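How a Robot Hand Picks Up Fruit
Kit Guide for Young Readers, from the Prenosetti classroom pages

Picking up a piece of fruit is a hard job for a machine. A person sees an apple, reaches out and closes the hand. A robot has to do each of those steps as a separate task, and every task can go wrong. This guide explains how the Sombatkul hand kit does it. Schools can borrow the kit through the Neltley lending service for one term.

What is in the kit

The kit has one hand, one arm and a control box. The arm is a row of stiff sections with joints between them. A joint is a place where the arm can bend or turn, like your elbow. The hand is bolted to the end of the arm.

Inside the hand are small motors. A motor is a part that turns when electricity runs through it. Each motor pulls a thin cord, and the cord bends a finger. When the motor lets the cord go slack, a spring straightens the finger again. Your own fingers are moved in a similar way. Most of the muscles that bend them are in your forearm, and long cords called tendons join them to the bones.

How the grip works

There are two common kinds of grip. In a pinch grip, the thumb and the tips of the fingers press on a small object from opposite sides. In a wrap grip, the fingers curl around a larger object. Round fruit often needs some of each. If all the force comes from one side, the fruit rolls away.
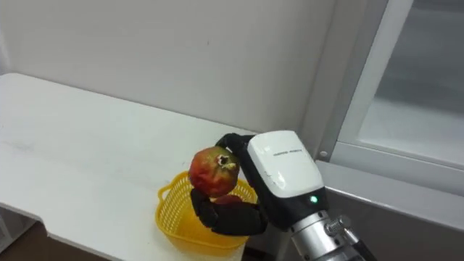

Thumb over the top, fingers underneath: the hand holds a piece of fruit above the yellow basket.

The control box decides how hard to squeeze. It measures the force at the fingertips 40 times each second. If the fruit starts to slip, the box adds a little force. If the force gets too high, the box stops the motors. A bruised peach counts as a failed pick in the kit's test sheet, even if the peach was not dropped.

Finding the fruit

Before it can grip, the robot has to know where the fruit is. A camera takes a picture and a computer program looks for shapes and colors that match things it has learned. The program is called Stutitus. It was trained on 4000 pictures of fruit and vegetables, and each picture was labeled by a person. Training means the program makes a guess, compares it with the label, and changes itself a little so the next guess is closer.

Stutitus gives each guess a score. If the score is below 65 out of 100, the arm waits and the camera takes another picture. This makes the robot slow, but it grabs the wrong thing less often.

Open tables and tight spaces

A table is an easy place for a robot arm to work. The arm can come from above or from the side, and there is little to bump into. A refrigerator is harder. The compartment has walls, a floor and a front edge, and the arm must fit through the opening without touching them. Light is a problem too. Shiny surfaces reflect it, and plastic wrap can hide the shape of the food.

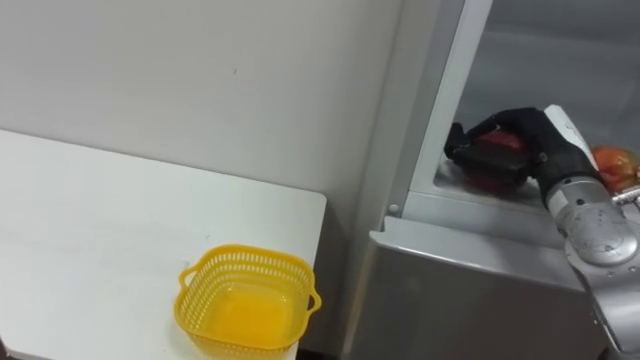
To deal with this, the program plans a path. A path is a list of positions for every joint, in order. The kit's software checks each position against a simple map of the space. If any part of the arm would hit a wall, that path is thrown out and a new one is worked out. A path into a compartment may use 11 positions. A path over a table usually needs fewer.

What the kit does well and less well

The grip is steady on round fruit the size of an apple. Grapes are too small, and melons are too large for the fingers to hold. The hand is not waterproof, so fruit should be dried before a lesson.

Words to know

Joint: a place where the arm bends or turns.
Motor: a part that turns when electricity runs through it.
Path: the list of positions the arm moves through.
Tendon: a strong cord that joins muscle to bone.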